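**Sim-to-real group, fortnightly meeting**
Friday, October 9, 2020, online
Chair and notes: Valdir Guimarães
Apologies: none received

**1. Last meeting's notes**

Agreed with one correction: the Herach baseline was trained without random lighting, so the comparison in item 4 of those notes wasn't a fair one. Rerun is on the list below.

**2. Training runs on Grirnasley**

The full set of 1,502 simulated episodes finished overnight and all of them loaded cleanly, which is a first for us! Every episode now has its own wood texture, light direction and tabletop brightness. The policy was trained only on wrist view pictures, with no depth.

Real arm result: 35 grasps attempted on two loose rods, 5 missed. In April the same test was a sorry affair and we gave up halfway through, so there was a good deal of cheering on the call. Four of the misses had the fingers closing on one rod and pushing the other away. The fifth was a cable snag and arguably shouldn't count, but we agreed to leave it in.

Question raised: is the gain from the textures or simply from having more episodes? We can't say yet. Valdir wants a run with the same number of episodes and one fixed texture before anyone writes a word of the paper. Agreed.

**3. Shadows and the wrist view**

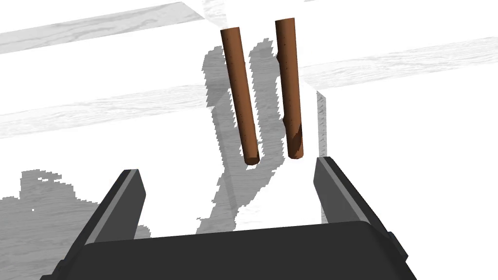
Shadow quality took up most of the hour, and it was a really good discussion. The renderer's shadow map is still set low to keep the episodes quick to produce, and the stair-stepped edges are easy to spot on the pale grain behind the two dowels. One view was that the policy may be learning those jagged edges as a cue for where the rods end. The other was that it hardly matters, as the real lab lights give soft shadows and the arm copes. Easy to test: render one batch with soft shadows, one with none, keep everything else the same. The darker patch low on the right-hand dowel was liked by all – more of that sort of uneven colouring, please, as our real rods are far from even.

**4. Imell**

Scene export now works with the new gripper model. Finger width still has to be typed in by hand.

**5. Actions**

- Fixed-texture run, same episode count – Valdir
- Two shadow batches, soft and none – rendering team
- Herach rerun with random lighting – training team
- Tie back the wrist cable before the next real arm session – whoever is in the lab first

Next meeting in a fortnight, same link.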